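Home | Getting Started | Planning and Ordering | Installation | Care | Contact

We use cookies to remember your language and your place in the guide. Accept | Manage settings

Felix Tabletop Arm - Set-Up Guide
Section 2: Planning Your Purchase

Before you open your wallet, please pour yourself a cup of coffee and spend a little while with this section. We know it's tempting to skip ahead to the part with the cables (we'd want to as well!), but most of the letters we get at Bavstead come from people who bought the right arm and the wrong bits to go with it. An hour with a pencil now will save you a good many trips to the returns page.

2.1 Decide what the arm will handle

1. Walk around the room where Felix will work and write down the things you'd like it to pick up. Be as plain as you like - "books, towels, the odds and ends on the shelf" is a perfectly good list.
2. Next to each one, write whether it is stiff, soft, or somewhere in between.
3. Measure the thickest item at the place where the fingers would close on it. For a book, measure it shut, covers included.
4. Mark anything that usually sits pressed up against something else. Those items need more practice time, and you should plan for that too.

Note: Try not to build your budget around the one neat object you plan to show your friends. Rooms are messy, and a gripper that is happy with a single box on a bare table may need different pads once there's cloth nearby.
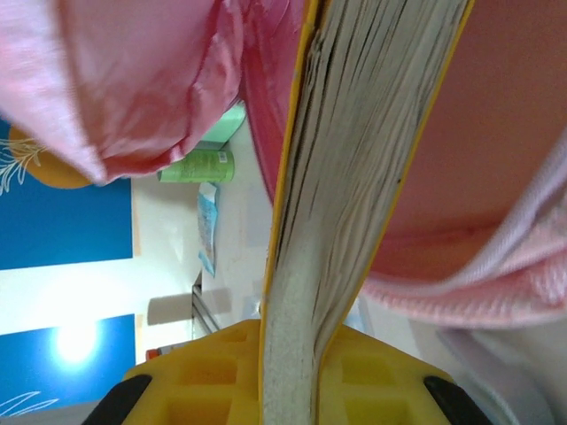 A thick book is a fine test of your choice, as the pages like to fan out at the open side while the spine stays firm. If books are high on your list, we'd suggest ordering the rubber finger pads from the start and keeping one spare pair in a drawer. Folded cloth is gentler on the pads but harder on your patience, so give it its own line in the plan.

2.2 Work out the cost

The prices below are the ones we use in our own planning sheet, in US dollars, before tax and shipping.

1. Start with the arm and its base: $1,289.
2. Add the gripper and wrist camera kit: $883. The two come boxed together and can't be ordered apart.
3. Set aside $100 for pads, cable ties and a decent power strip.
4. If you're buying through a school or an office, ask for a written quote before you fill in the order form. Quotes hold for 14 days, and the price on the order has to match.

Caution: Arroyo bases and Felix bases look very much alike in the catalog, but the bolt patterns are different. Don't order an Arroyo base for a Felix arm, however nice the discount.

2.3 Plan the space and the time

1. Choose a steady surface that won't rock when you lean on it.
2. Leave room for the arm to swing to both sides, and remember that the wrist turns too. The camera turns along with it, so a wall or shelf may show up sideways on your screen. Your camera is fine!
3. Look at the light at the time of day you'll be working. A shiny wall panel can throw a bright glare back into the lens, and moving a lamp costs a lot less than buying a second camera.
4. Block out a few quiet afternoons for practice before you promise anybody a finished job.

Caution: Keep hands, hair and loose sleeves clear of the fingers whenever the power is on, even if the arm is standing still.

If you already own a Trollix controller, you can very likely keep it, but check the plug chart in Section 3 before you order any cables.

Last updated: February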